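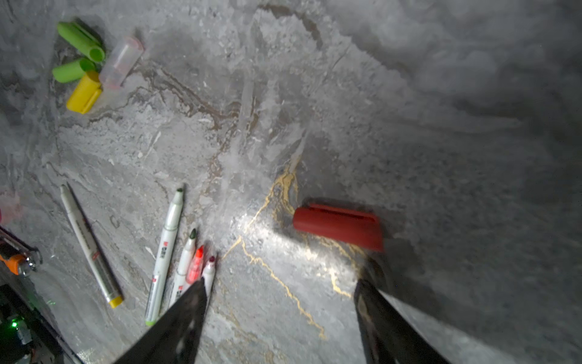 4.2 笔帽配对与桌面收纳的可重复性

Gaden 的早期报告认为，笔与笔帽的配对是桌面整理中最“干净”的子任务：颜色给出唯一答案，评分者无须判断。我们对此有所保留。颜色只有在笔帽、笔杆标记和笔尖三者一致时才构成答案，而市售马克笔的笔杆多为白色，可供对照的往往只剩笔尖或尾端的一小圈颜色。半透明笔帽更麻烦，它在浅色台面上会透出底纹，评分者容易漏看，却很少有论文把漏看单独列为误差来源。

台面本身也值得怀疑。Sketness 量表默认背景为单色，其 20 分制中没有任何一项涉及纹理。本节采用灰色大理石纹台面，围板印有白色波纹（图3），两者都不符合该量表的前提，因此下文的得分不宜与其原始结果直接比较。
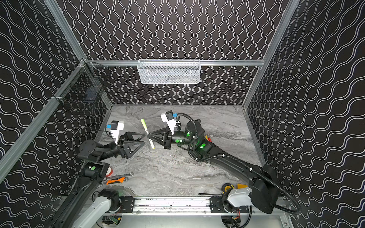

图3　整理任务的工作区：大理石纹台面、波纹围板，以及后侧的白色网篮与左侧的黑色网篮。

收纳容器的选择同样缺少论证。Claeys 主张浅而长的网篮适合放笔，理由是物品一目了然；Faruretti 则偏好较深的方形网篮，认为物品不易滑出。双方各以 12 名评分者的印象为据，均未报告评分者之间的一致性。就我们所见，网篮的深浅与“整齐”得分之间未必有稳定的联系，网眼是否会卡住笔夹可能更要紧，可惜两份研究都没有记录网眼尺寸。 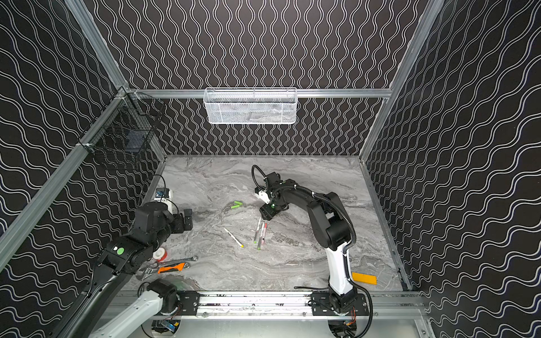 更根本的问题在于“整理完毕”如何定义。若笔已归拢而电池仍散在台面上，Sketness 量表照样可以给出高分，因为它只统计目标类别。我们认为这样的分数高估了桌面的实际状态。满分 100 的修订版加入了“剩余物品”一项，但权重过低，难以改变排序。Gaden 所用的 4,000 条评分记录也未区分物品类别，事后无法重新加权。在这些记录得到补充之前，我们倾向于把配对正确率与台面清空程度分开报告，暂不合成总分。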